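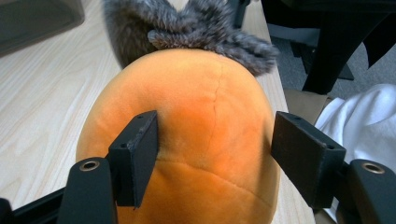

Search this site Search Stories Go

The Carrot

Asanka Abeysekara came to his aunt's flat in Rolham with two empty suitcases and a roll of black bags. The flat was on the third floor and the elevator did not work. He had to give back the keys in four days. His aunt was not dead, as the neighbors believed. She had only moved to live with her daughter near the sea, and she did not want to see the flat again.

"Take what you like and throw the rest," she told him on the telephone. "But find the carrot."

"Which carrot?"

"The orange one. You know it very well. You slept with it."

He did not remember to sleep with any carrot. He said yes, he would find it.

The first day he did the kitchen. He wrapped the good plates in newspaper and put the bad plates in a box for the church. In the drawer under the stove he found rubber bands, keys without locks, a receipt from Munasinghe the grocer for 520 rupees, and the instructions of a Wunix rice cooker which had been broken since he was in school. The rice cooker was also there, on top of the cupboard, with onions inside. He ate bread by the window and listened to the buses.

The second day he did the bedroom. It was slow work, because his aunt had kept every piece of cloth that ever came into her hands. She had been a seamstress at the Lorgate factory for many years, where she sewed the covers for sofas, and in the evenings she sewed at home for anybody who asked. Under the bed there were bags of velvet, bags of lining, bags of buttons. Each bag had a paper pinned on it with a date or a name. One paper said only "too green."

He filled five black bags and carried them down. On the stairs he met the neighbor from the second floor, a thin man with a bicycle wheel in his hand.

"I am sorry for your loss," the neighbor said.

"She is well. She swims every morning."

The neighbor looked at him with pity and pressed his shoulder.

In the evening the aunt telephoned again.

"Did you find it?"

"Not yet. What does it look like?"

"Like a carrot, but fat. I had not enough velvet for a long one. It has gray hair."

"Why does a carrot have gray hair?"

"The leaves," she said. She sounded offended. "I had no green fur. In that time where could I buy green fur? I had the collar of your uncle's coat, so I used the collar. You were three years old and you did not complain."

After this he lay on the mattress in the empty bedroom and tried to remember. He remembered the coat. His uncle wore it only in the photograph from the cold country, standing beside a bridge. He remembered that once the coat had a collar and later it had not, and that there was some quarrel about it, with a door. But he did not remember the carrot.

The third day he did the room which they called the small room. It had a sewing table, a lamp and a wall of boxes. He opened them all. In one he found his own school reports, which he read standing up. In April of his last year the mathematics teacher had written, "Asanka can do better if he wishes." He put this paper in his pocket. In another box there were letters from his uncle, tied with a blue string. He did not open the string. He put them in the first suitcase, under the plates.

The carrot was in the last box but one, below a winter blanket. He touched the hair first, and he took his hand away quickly, for he thought it was an animal.

Then he pulled it out and put it on the sewing table under the lamp. It was rounder than he had imagined, and very orange. The velvet was still soft. At the top the gray fur went in all directions, dark at the bottom and silver at the ends, like the head of an old man who has just woken up. There was a seam which went down from the top and was not straight at all. It went a little to one side, then a little to the other. His aunt, who could sew 50 covers in a week with every line perfect, had made this seam like a river on a map.

He put his thumb on it and followed it down. Then his thumb remembered, before the rest of him did.

There was a fever, and rain. He was under a table, maybe this same table, and it was the machine of his aunt that made the noise over him. He had held on to something and moved his thumb down the crooked line and up again, many times, until the noise stopped and somebody lifted him. That was all. He could not see her face in it, only her feet in brown slippers on the pedal.

He telephoned her himself this time.

"I have it," he said.

"Is it eaten by the moths?"

"No. It is good."

"And the hair?"

"The hair is better than mine."

She laughed, and he heard the wind behind her, so she was standing outside.

"Why is the seam so crooked?" he asked.

She was silent for a moment. "You were pulling it," she said. "I was sewing by hand, and you wanted it already. You pulled from one side and I pulled from the other. I said wait, wait, but you did not wait. I wanted to open it and do it again, and you screamed so much that your uncle came. That was when he saw his collar."

"Should I send it to you by post?"

"By post! No. They will throw it like a stone. Bring it. You can come on the bus."

The bus to the sea took six hours and he did not have six hours, and he said that he would look at the times.

The fourth day he swept the floors. He gave the lamp and the blanket to the neighbor, who accepted them with both hands as if they were left to him in a will. The suitcases were full. He tried the carrot in the first one, on top of the letters, but the lid did not close without pushing the hair down, and he did not like to push it. So he locked the flat, put the keys in the envelope, and went down the stairs with a suitcase in each hand and the carrot under his arm – the gray leaves looking out behind him.

At the station he asked for the bus to the sea.

"One person?" said the woman at the window.

"One," said Asanka, and put the carrot on the counter while he searched for his money.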